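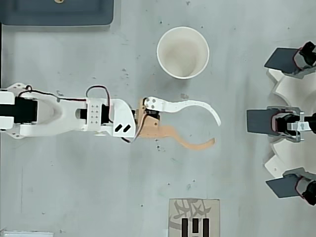 I weigh everything I brew with, and for the past month that has included the vessel I drink from. The question was whether the cup changes the cooling curve enough to matter, given the same coffee and the same fill. The white paper cup, the kind standing empty on the gray work surface, is the one I had used longest without measuring anything. It takes up very little bench area and weighs next to nothing, so the scale settles quickly after taring. Those are its merits. The rest of this post is the cooling data, with some notes on the tray and the kettle at the end.

The setup is simple. Water goes in a Staltano gooseneck kettle, which I run at its highest hold setting. The probe is a Kuzmenko thermocouple with a bare junction, clipped to a wire stand so the tip sits at mid-depth and does not touch the wall. Readings are logged with Timer, the small program I wrote a while back for bread proofing and never gave a better name. It takes one sample every 30 seconds and writes a text file. A complete run is short enough to fit before work, and I did 17 of them, all between six and seven in the morning with the window shut.

I used plain water for most runs. Coffee leaves a film on the probe that has to be cleaned off, and the two coffee runs I did for comparison fell inside the spread of the water runs anyway.

Three vessels were tested: the single-wall paper cup, a stoneware mug from the Nandden seconds shelf, and a steel camping cup with a double wall. The mug was tested both at room temperature and preheated with a rinse of hot water.

The cold mug is the worst choice in the first few minutes. Stoneware has a lot of mass and takes its share of heat from the water immediately, so the first reading is already well below what the kettle was holding. After that the slope flattens and the mug behaves reasonably. The paper cup does the opposite. It takes almost nothing at the pour, then loses heat steadily through the wall and the open top. The two curves cross. Before the crossing the paper cup is hotter, after it the mug is. I drink slowly, so most of my coffee is consumed after the crossing.

Preheating removes the initial drop from the mug and moves its curve above the paper cup for the entire run. The steel cup beats both by a wide margin and is unpleasant to drink from for the first ten minutes.

A lid on the paper cup made more difference than changing the vessel. Evaporation from the surface is the main loss early on, and any flat cover suppresses it. I used a saucer. It looks silly and works.

Two sources of error are worth recording. The first is probe position. On run four the clip slipped and the tip rested against the wall, which read low by a visible amount, so that file is excluded. The second is fill height. I filled by mass, and the same mass stands at a different depth in each vessel, which changes the ratio of surface to volume. I have not corrected for this. Filling by depth would introduce a different problem, and mass is how I brew.

On the tray: I now keep the cups on one with a raised rim between runs. Spills stay put, and everything can be lifted off the bench in one movement when the space is needed for something else. Rounded corners are easier to wipe than square ones.

On the kettle: the displayed temperature and the probe disagree slightly near the top of the range. The offset was consistent across all the runs, so I left it alone. The combined log comes to nearly 805 lines after the bad file is dropped, and I will tidy the column headers before putting it anywhere.

My current practice is the preheated mug on weekdays and the paper cup with a saucer when the mug is in the dishwasher. Next I want to repeat the series with a smaller pour – half the mass, same vessels – and see where the crossing moves. The wire stand needs a better clip first.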